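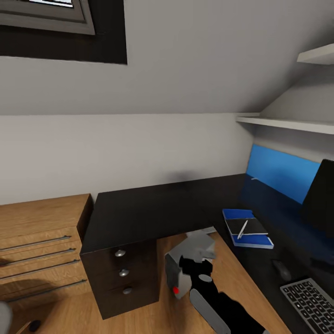
Figure 5.1 Attic room with a skylight set into the sloping ceiling (rendering).

Search this book Go

Chapter 5 Daylight Under Sloped Roofs

A skylight in a pitched roof admits more light per unit of glass than a window in a vertical wall, but spreads it less evenly. Two variables govern the result: roof pitch and the depth of the recess – the light well – between glass and ceiling.

Section 5.1 defines the daylight factor. Section 5.2 applies it to the Dodton house, an attic conversion with a floor area of 108 square feet. Wall finishes are treated in Section 5.3.

Last updated: February
Contact | Copyright Craig Hepburn | Back to top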